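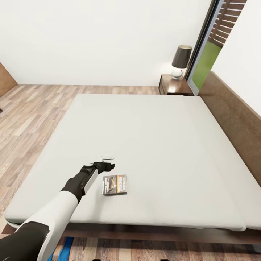 Setting Up Your Hervieu Convertible Bag

Welcome, and thank you for bringing home a Hervieu! We know how tempting it is to toss everything in and head straight out the door, but a few quiet minutes now will help your bag hang nicely and keep its shape for a good long while. You will want plenty of flat, clean space to spread out the parts. A large bed is our favorite spot, because a mattress is kind to the hardware and nothing rolls very far. If you have left a DVD or game case lying on it, move that to the nightstand first, as hard corners can press a mark into soft leather.

Attaching the straps

1. Take the bag out of its cotton sleeve and pull out the paper stuffing. Save the stuffing, please! You will be glad of it when you put the bag away for the season.

2. Lay the bag on its back with the flap facing you. Peel the clear film from the clasp slowly, starting at a corner.

3. Find the 2 straps in the inside pocket. The short one is the shoulder strap, and the long one is for wearing across the body.

4. Choose the strap you would like for today and clip one end to the left ring. Run your fingers down its whole length to take out any twists, then clip the other end to the right ring.

5. Tug each clip gently. You should feel it catch — if it slides, open it and try again with the spring side facing out.

6. Put the bag on over whatever you plan to wear and look in a mirror. The long strap opens to 39 inches, and most people like the top of the bag to sit at the hip.

Note: Both straps can be clipped on at once, with the long one tucked inside. Plenty of our Varkthorpe customers wear it this way when they go from the office to dinner.

Adding the fringe panel

1. Open the flap and look for the row of small snaps along the underside.

2. Line up the middle snap first and press until it clicks, then work out toward each side.

3. Close the flap and comb the fringe down with your fingers. A little unevenness is normal in the Fedulitz weave and settles after a few outings.

Caution: Do not iron or steam the fringe while it is on the bag. Heat can dull the finish on the clasp.

Caution: Keep the Grovwood tan color away from new dark denim for the first few wears. The dye in the jeans can rub off, and it is very hard to lift out once it has set.

If a snap feels loose, leave the panel off and see the Repairs section for how to send it in.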